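Esgate Equipment
Home > Hand-held grippers > Kekport two-finger, blue pads

Kekport Hand-Held Gripper, Two-Finger, Blue Pads
Availability: on hold while the fault below is open
Deposit: $200, refundable
Condition: used, inspected by us
Ships with: gripper, spare pads, hex key, case

Please read the fault notice before you ask us for a ship date. We still like parts of this tool. We are less fond of the way the fault has been handled, and we have stopped calling it "laundry ready" on this page, which was Kekport's wording and should never have been ours.

Fault notice: closing under load on thick fabric

What happens: the pads close on a thick seam or a gathered waistband, the operator squeezes a little harder, and one arm lags behind the other. Let go and the slow arm stays part of the way in. On the recorded opening width, everything looks normal. The log says the gripper is open and the fingers say otherwise. If you are collecting demonstrations to train an arm, you now have a file full of grasps with the wrong width attached to them, and you won't find out by looking at the numbers.

We had 7 of these out on loan. Two came back with the complaint. The manufacturer calls that a small sample, and it is. It is also the only sample anyone has shown us.

What it happens on: denim, mostly. T-shirts and pillowcases gave us no trouble. Jeans with an elastic waist are the worst of the lot, with the ruched band at one end and double stitching around the pocket, and they are what we now use for the bench check, except that the bench is a bed, as it would be in a customer's home.

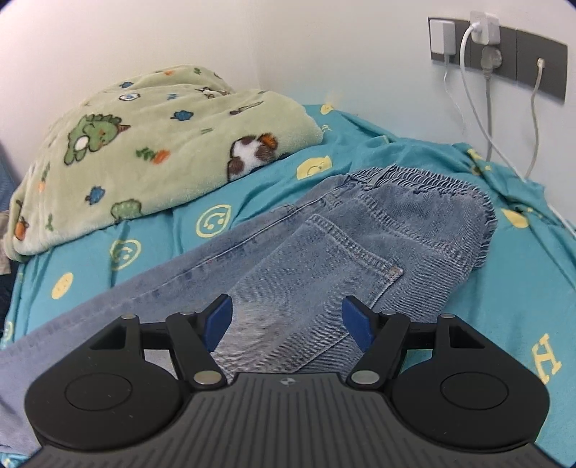
One borrower told us we were blaming the wrong part. Ours did it on a bath towel, the message read, and it stopped when we cleaned the lint out of the pivots, so I would look there before sending anything back. That was fair, and we tried it. Cleaning helped one of the two returned units for an afternoon. It did nothing for the other.

What the maker says

Kekport's service note puts it down to "operator side load," meaning you are twisting your wrist. Maybe so. People twist their wrists when they fold trousers. A tool sold for recording how people handle clothes has to put up with the way people handle clothes, and a note telling them to hold it level does not strike us as a repair.

The note also offers a firmware update. We installed it. The update adds a warning when the two arms disagree, but the warning is worked out from the same reading that was wrong to begin with, so we don't see how it can catch this. We asked. The answer was a link to the note.

Is it a safety matter?

In the hand, a small one. The arms are exposed and so are the pivots, and a finger resting between an arm and the bracket behind it can get nipped when a stuck arm lets go. One borrower reported a pinch and no broken skin. Keep the free hand off the linkage, and don't pull a stuck arm open while the other hand is still squeezing.

On a robot it gets more serious. A policy trained on bad widths may think it has released a garment when it hasn't. With a blanket that means a dragged blanket. With a cable behind the bed we would rather not guess, and we ask borrowers to clear chargers and cords out of reach before any powered run. Zutau, whose mount many of you use, has said its own force cutoff will deal with this. We have not seen a test of that with soft goods, only with a rigid block.

Our check before a unit goes back on the shelf

1. Close on a single layer of cloth and release. Both pads should return together.
2. Fold the cloth over and repeat. A soft, bulky item such as a towel or a sweatshirt is enough.
3. Repeat on the thick end of the jeans.
4. After each release, measure the gap with calipers and write it down beside the logged width.
5. If the two differ at all on step 3, the unit fails. We don't average it away.

Leave the fleece and the sheet where they are while you do this. Kekport tests on a flat table with the cloth squared up, and we suspect that is why they can't reproduce it. 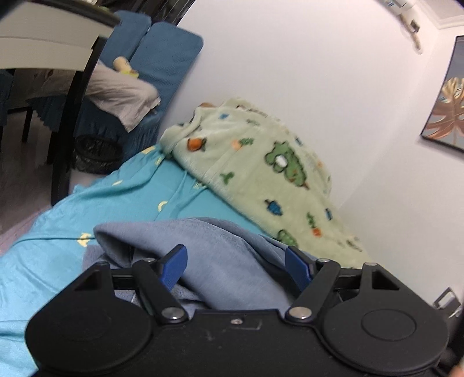 Achterberg, which repairs these for other shops, considers step 5 too strict and told us a unit can show a difference when cold and lose it after a few minutes of use. We have kept the step. Anyone who wants to warm the gripper up first is welcome to, and should write down that they did.

If you already have one

Run the check above. If it fails, stop recording with it and mark every file made since the last good check. We can't tell you how far back the trouble goes in your data, and we would be wary of anyone who says they can.

Do not tighten the pivot pins to cure the lag. We tried that on a failed unit and the slow arm got slower.

Swapping the pads makes no difference that we could measure. The replacement pads cost extra from Kekport, and support will suggest them early in the conversation.

Returns: full deposit back on any unit that fails step 3, whoever cleaned it and however it was held. Put the caliper notes in the case with the gripper.

Status: open. We expect a revised linkage in October. We were also told to expect it in April.

Related items
Spare blue pads, set of 2
Pivot pins, pack of 4
Zutau wrist mount (see separate note on force cutoff)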